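Garment handling automation at Flekcombe

From the Kusturura workplace pages. Last edited Tuesday, November 16, 2021.

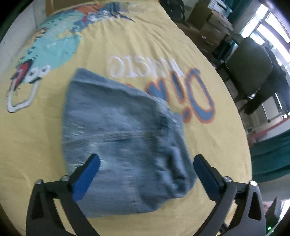
Garment handling automation is the use of grippers and robot arms to pick up, spread, fold and stack clothes. At Flekcombe, a used clothing sorting and resale plant, it covers the folding end of the line only. Sorting, grading and pricing are still done by hand. The system is called Han and is supplied by Zetimon.

Background

Flekcombe takes in mixed used clothing. Before Han, every item was folded at standing tables, 47 folders over two shifts. Sore wrists and shoulders the main complaint. Turnover high, worst in August when the hall gets hot and the donation bags pile up.

Cloth is hard for machines. A box keeps its shape, a pair of jeans does not -- it bunches, flips, hides its own edges. Earlier attempts at the plant used suction heads, which did well on shirts in plastic sleeves and badly on everything else. Those were taken out after one season.

How the work is taught

Han learns from people. A worker holds a two-jaw gripper with a camera on it and folds the garment the way they would by hand, as near as the jaws allow. The recordings are used to train the arms. Each recording is one garment, start to finish.

Denim is a large part of the set. Thick seams resist the jaws, worn patches snag, and a folded leg can slide back open if it's let go too early. Printed sheets and patterned covers are used under the clothes as well as plain ones, so the system does not come to depend on one background. The first training set held 3,774 recordings. Of these 16 were thrown out for camera faults.

Good folders did not always make good teachers. Several of the fastest people on the tables found the gripper slow and clumsy, and it took most of them a week or more to get used to having no fingers. Small habits -- a flick of the wrist to shake out a sleeve, smoothing with the flat of the palm -- have no match in the jaws and had to be worked around.

Effect on jobs

Folding posts were cut back in stages. Folders were offered places in grading, repair or recording. Most took grading. Pay for recording was first set at the folding rate, then raised after complaints that the job was training work and should be paid as such.

New tasks since the change:
Recording and re-recording of garment types
Clearing jams and dropped items
Checking finished stacks before bagging
Swapping worn gripper pads

The plant gives output on the Han line as almost 3,000 items a shift. Hand tables were faster per item but needed far more people and more breaks. Knitwear, baby clothes and anything with loose beads still goes to the hand tables.

Reception

Mixed. Less lifting and less reaching, which is generaly welcomed. Against that, noise, and a pace set by the machine. Graders upstream say they now feel rushed, as the arms don't slow down at the end of a shift. A stop button was added at the grading benches after this was raised at a floor meeting.

Ownership of the recordings is not settled. Workers asked whether footage of there folding could be used at other plants. Zetimon's contract allows it with names removed. Staff have asked for a share of any fee, no agreement so far.

See also

Textile sorting
Teaching by demonstration
Repetitive strain at work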